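Noter opens its garden building yard in Redach this August

I've been putting up garden buildings under the Noter name for a good while now, mostly out of the back of a truck, so it's a real pleasure to write this one myself. In August we're opening our first proper display yard, just outside Redach on the Tokanetti road, and everyone with a backyard (or plans for one) is invited!

The big news for us is the Seo, our new summerhouse. I drew the first version at my kitchen table and then changed my mind about the roof more times than my family would like to remember. What we've ended up with has a gently sloping roof, double doors on the long side and a deep step out front where you can sit and take your boots off. The walls are tongue and groove, the floor is included in the price, and the windows open outward — I can't stand a summerhouse you can't air out in July.

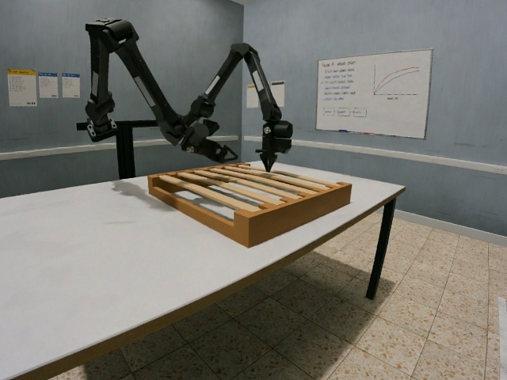

You can have it with the doors on the left or the right, and you don't have to decide until we cut the front panel. We'll deliver anywhere between Redach and Tokanetti for free. If you live farther out, call us and we'll work something out, I promise we're not scary about it.

The Seo starts at $3000, and for the first 50 orders I'm throwing in the gutter kit and a can of stain in whatever color you like off our chart. Personally I'd go with the sage green, but the barn red has been popular with people who've stopped by early to look over the fence.

Besides the Seo we'll have our potting sheds set up, the low bike store, and two sizes of log shelter. Go in, slam the doors, stand in the corners, bring the kids. Bring your measurements too if you have them, plus a picture of the spot on your phone, and I'll tell you what kind of base you need. Gravel is fine for most of what we sell. Slabs are better for the Seo if your ground is soft, and a lot of the ground out here is.

Coffee will be on from 9 in the morning, and there's parking behind the yard (turn in at the second gate, the first one belongs to the feed store and they'd like it kept clear).

If you'd like us to do the building for you, ask when you order. The August slots are going quickly, but September still looks pretty open.

Noter Garden Buildings
Lot 211, Tokanetti Road, Redach
Press and orders: ask for the yard office, extension 321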